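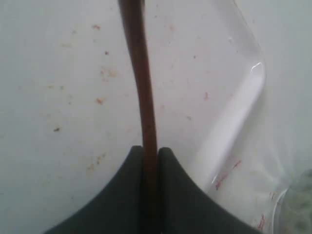

Ticket 8137: Druslow dishwasher stops mid-cycle
Opened by: Fadwa Ait Ali, Omoregie canteen
Machine halts after 13 minutes and shows E7. Started in April. Filter cleaned, no change.

Step 1. Turned off at the wall, left for 8 minutes, restarted. E7 came back.
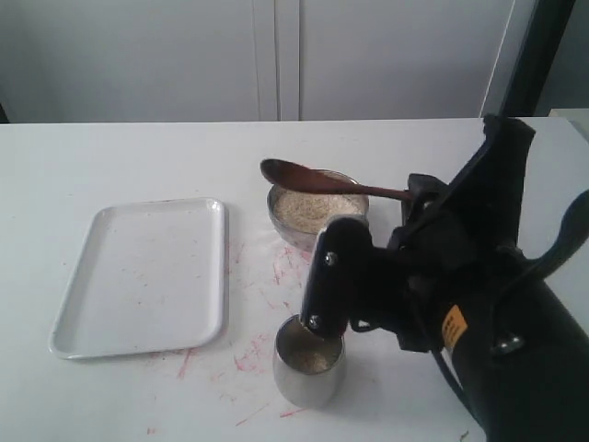
Step 2. Checked the drain hose. Kinked behind the cupboard. Straightened it and ran 3 short cycles, no error.

Status: waiting on Skiner for a new hose clip. Keep open until fitted. 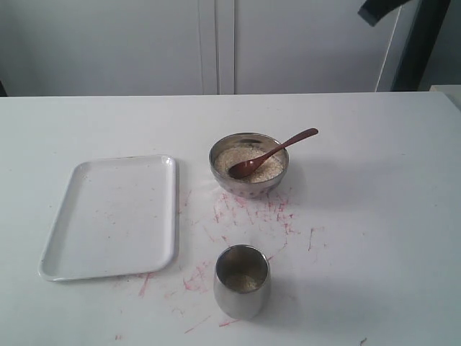

Tray, bowl and tumbler on the white table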